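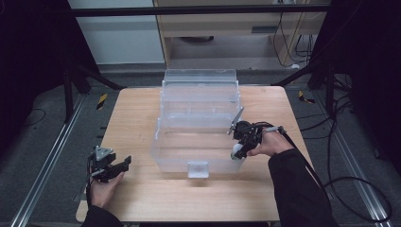

Clear storage box with stepped trays, open on a table.

Seasonal wildfire lookout and patrol staff, Skuslow District

Rumex is taking on seasonal staff for the next fire season in the Skuslow district. The work is based at the Orkon depot and covers the forest, moor and farmland between the depot and the Gökçe reservoir. Closing date for applications: 15/09/2023.

We have 13 posts in total. Most are patrol posts and 2 are lookout posts at the Orkon tower. Please say on the form which you want, or that you would take either.

The season
Contracts start in March with two weeks of paid training and run until the district fire warning is lifted in autumn. Staff who have worked a full season with us before can ask to skip the first week of training, but everyone must do the fitness check and the radio test.

Patrol work
Patrols go out in pairs by vehicle and on foot. You will check campsites and lay-bys for fires left burning, speak to visitors about the rules in force that day, keep the warning signs up to date and report smoke to the duty desk. When a fire is small and the duty officer agrees, patrols may put it out with beaters and knapsack sprayers. Anything larger is for the fire service, and your job is then to keep gates open and tracks clear for their vehicles.

Outside dry spells there is a good deal of routine work: clearing firebreaks, checking water points, cleaning and repairing hand tools, and cutting back growth along the access tracks.

Lookout work
Lookouts work alone in the tower on day shifts. You will scan the district at set times, take bearings on any smoke, record wind and humidity, and pass readings to the duty desk by radio. The tower is reached by a steep path and a fixed ladder. There is no mains water. Please don't apply for a lookout post if you are unhappy with heights or with long periods on your own.

What we need from you
You must be 18 or over at the start of the contract. Patrol staff need a full driving licence. You should be able to walk over rough ground for most of a day with a pack, read a map and write a clear short report. Chainsaw or first aid certificates are useful but we can train you. Experience of fire work is not required.

Pay and conditions
Pay is 2000 a month before tax, the same for both kinds of post. Shifts follow a rota that includes weekends and public holidays. During high warning periods leave may be put on hold and you may be asked to stay on past the end of a shift, for which you will be paid extra. Boots, overalls, helmet and gloves are supplied and must be handed back at the end of the season. Shared rooms are available at the depot for staff who live too far away to travel in, and the rent is taken from your pay.

How to apply
Application forms can be picked up at the Orkon depot or requested by post from Rumex, Seasonal Posts, Skuslow. Send the completed form with a copy of your licence and the names of two people who can give a reference. Interviews will be held at the depot and travel costs within the district will be refunded on the day. Late forms will be kept on the reserve list.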